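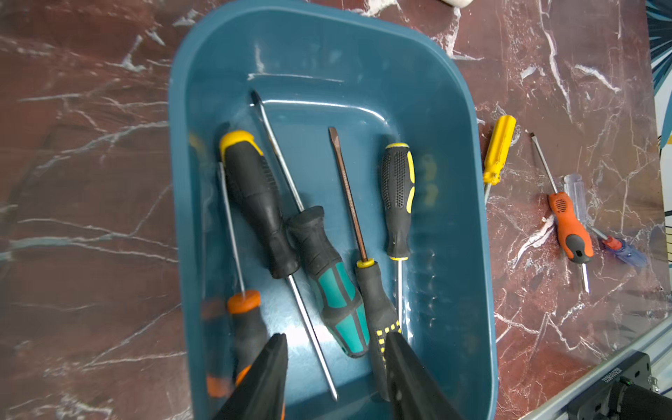

Orneo is a bench-top, two-armed robot work cell sold as a kit by Vastinon, a small automation supplier based in Trurthorpe. It is intended for practice in handling small, loose objects such as hand tools, pipe fittings and household items, and for recording those tasks so that they can later be used to train control software. The kit is bought mainly by university laboratories, technical colleges and small firms that want to try two-handed robot work without buying industrial equipment.

The name is used for both the hardware and the set of task guides that come with it. Vastinon also offers a paid setup service under the same name, in which the cell is assembled and calibrated at the customer's site.

Background

Vastinon began as a repair business for packaging machinery and moved into kits after customers asked for small arms that could be used for staff training. An early single-arm kit was sold only in the area near Trurthorpe and was withdrawn when parts for its gripper became hard to get. Orneo replaced it. The first production run was 200 units, and deliveries started in November. A second run followed with changes to the cable routing and a stiffer rail clamp.

The lighter links of the arm were drawn up with Güler, a design workshop that also makes the molds for the gripper fingers. Güler continues to supply replacement fingers directly to owners, and its parts are the same as those shipped in the kit.

Design

The two arms are mounted on a shared aluminum rail at the front of the cell and reach inward over the work floor. Each arm has a black motor base, a curved white link and a black wrist that carries the gripper. Because both bases sit on one rail, the distance between the arms can be changed by loosening the brackets and sliding them. Once the brackets are tightened again, the calibration routine has to be repeated.

Wiring runs along the outside of the links. Owners can trace and replace a cable without opening the arm, which shortens repairs, but the cables can catch on tall objects placed near the bases. The manual recommends keeping anything with a lid or an upright handle toward the back of the floor.

The gripper is a two-finger type. The fingers taper toward the tip so that one of them can be worked in between objects lying close together. They are sold in black and in white, with no difference in shape or material between the colors. Worn fingers are changed with a single screw on each side.

Cameras

The standard arrangement uses one small camera at each wrist and a fixed camera that looks over the whole floor. The wrist cameras move with the grippers and give a close view of the fingers and whatever is between them. The fixed camera keeps both arms in sight and is used mainly to check where things are in relation to each other. Recordings from all the cameras are saved together with the joint positions of the arms.

Wrist recordings may be blurred when the arm moves quickly. The task guides advise a short pause above an object before the fingers close, and suggest turning down overhead lights if smooth plastic trays give strong reflections.

The enclosure

The cell is a square space with a frame of aluminum posts. The walls are supplied plain, and the buyer is expected to cover them. Vastinon sells printed wall and floor coverings in several patterns, including plain gray, brick, tile, marble and large leaves. The purpose of the patterned sets is to give the software a busier background than a bare bench. A program trained only against a plain wall may do poorly when it is moved to a kitchen or a shop, and changing the coverings between sessions is a cheap way to vary the setting.

Coverings are held at the edges and can be swapped by one person. The floor sheet should be pulled flat before use, as a raised corner can tip light objects or give a false contact when the fingers come down.

The screwdriver task

One of the most widely used guides in the set concerns the sorting and transfer of screwdrivers. The tools start either in a shallow tray or loose on the floor of the cell, and the arms move them one at a time. In the basic version a single arm picks up a screwdriver and places it in the tray, or takes it out. In the two-arm version one gripper works over the tray and the other brings tools in from the side. A third version has one arm pass the tool to the other in mid-air.
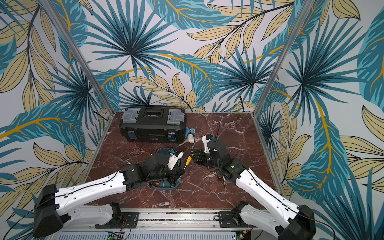 The two-arm version of the task, with a yellow-handled screwdriver in the right gripper and the left gripper over the blue tray.

Screwdrivers were chosen because they are cheap, easy to find and awkward to hold. The weight is usually in the handle, so a tool gripped by the shaft tends to swing. Handles may be round, ribbed or soft, and clear plastic handles are harder for a camera to pick out than solid ones. When several tools lie across each other, the one on top normally has to be moved first, and lifting it can shift the rest. The guide treats this as part of the task and tells the operator not to straighten the pile by hand between picks.

Tools are not supplied with the kit. Vastinon's guide asks for a mixed group of slotted and Phillips screwdrivers in different lengths, with handles in more than one color. It advises against new matched sets, in which every handle has the same shape. A toolbox or a few unrelated parts may be left on the floor as obstacles.

Operation

The arms are normally guided by a person while a task is being recorded. The operator moves a pair of smaller hand-held controllers, and the arms follow. Each attempt is saved as a separate recording and can be marked as good, poor or unusable. The guide for the screwdriver task asks for 200 recordings before training is attempted, with the tools laid out differently each time.

Training can be done on the owner's own computer or sent to Vastinon, which charges by the job. After training, the arms can be run without an operator, although the manual requires a person to stay within reach of the stop switch. The force of the arms is low, but a screwdriver held point first can still scratch or puncture, and eye protection is required for anyone leaning over the cell while it is powered.

A calibration routine is run at the start of each day. The arms touch a set of marks on the floor in turn, and the software compares the expected and measured positions.

Versions and service

Orneo is sold in 2 versions. The basic version consists of the arms, rail, grippers, controllers and cameras, to be mounted on the buyer's own table. The full version adds the frame, walls, floor and one set of coverings. The arms are identical, and a basic kit can be brought up to the full version later by adding the frame.

The setup service covers assembly, cable checks, calibration and a half-day of instruction. Vastinon states that a buyer with some mechanical experience can do the same work without help. The printed assembly manual has 27 steps, and the order matters mainly for the rail and the motor bases, which have to be bolted down before the links are attached.

Spare parts can be ordered singly. The most common orders are gripper fingers, wrist cables and floor sheets. Motors are exchanged as complete units, and used ones are returned to Trurthorpe for rebuilding.

Reception

Users have generally spoken well of the open cable layout and the low cost of repairs. Several teaching laboratories have adopted the cell for introductory courses, where students assemble it in the first weeks of the term and record their own tasks afterward. The printed coverings, at first regarded as a minor accessory, are now ordered with most full kits.

Criticism has centered on the controllers, which some operators find tiring over a long session, and on the rail clamp of the first run, which could loosen slightly under repeated use. Vastinon supplied the stiffer clamp to early buyers on request. The grippers have also been described as too narrow for large handles, and the wider fingers made by Güler for this purpose are sold separately.

The kit has no built-in sense of touch, so it judges a grip from the motor load and the camera views alone. Vastinon has said that a fingertip sensor is under study but has given no release month.

See also

Bench-top robot
Gripper
Bin picking
Teleoperation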